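3.2 Materials and table covering

The choice of objects followed from the pilot sessions in Brollevcombe, where we had used a mixed set of household containers. Too many of them tipped over when an item was set down inside, and the time spent standing them up again could not be separated from the time spent on the placing itself. For the main study we kept to stainless steel cups of the plain cylindrical sort, with a rolled rim and no handle. A cup without a handle has no front or back, so it does not matter which way round it is put down at the start of a trial.

The items to be placed were small coloured cubes. Red was kept for the trials reported in this section, as it stood out best against the dark covering and against the inside of the cup. Other colours were used only in the sorting trials (Section 3.4).

The table was covered with black fabric. We had first worked on the bare tabletop, but cups slid on it when touched at the rim, and the glare from the ceiling lights made the later scoring of the recordings slow and unreliable. Figure 2 shows a red cube at the opening of a steel cup, with the fabric in place.
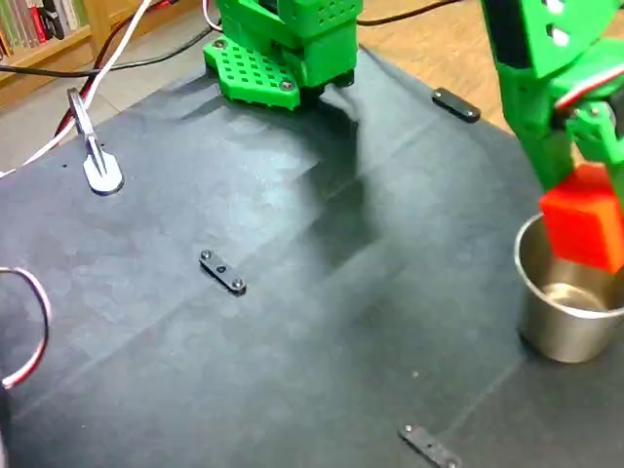 Figure 2. Red cube held at the rim of the stainless steel cup, on the black fabric mat.

The fabric was not stretched or glued. It was smoothed by hand before each block and otherwise left alone. Soft creases were accepted, but a fold high enough to lean a cup was pressed flat before the block went on. We considered a rubber sheet from Gerivden, which lies flatter, but it marked easily and the marks could be seen in the recordings.

Each block consisted of 8 placements. A placement was scored as complete when the cube lay at the bottom of the cup and the cup was still upright. Cubes that came to rest on the rim were scored as partial, and those that ended up on the mat as missed. Two raters scored every recording separately. They disagreed on 43 placements in the whole set, nearly all of them between complete and partial, where the steel wall hid the cube from view. These were settled by watching the recording again at half speed.

The polished surface of the cups caused some trouble of its own. Reflections of the cube in the wall could be taken for the cube itself, above all in the still pictures used for the Kazmi scoring sheet. Brushed cups were tried in September and gave fewer false readings, but they were also heavier, and the results could not be pooled with those from the polished ones. We therefore report the polished cups only and give the brushed ones in the appendix.

Cups were wiped with a dry cloth between blocks to remove finger marks. Cubes with chipped corners were replaced.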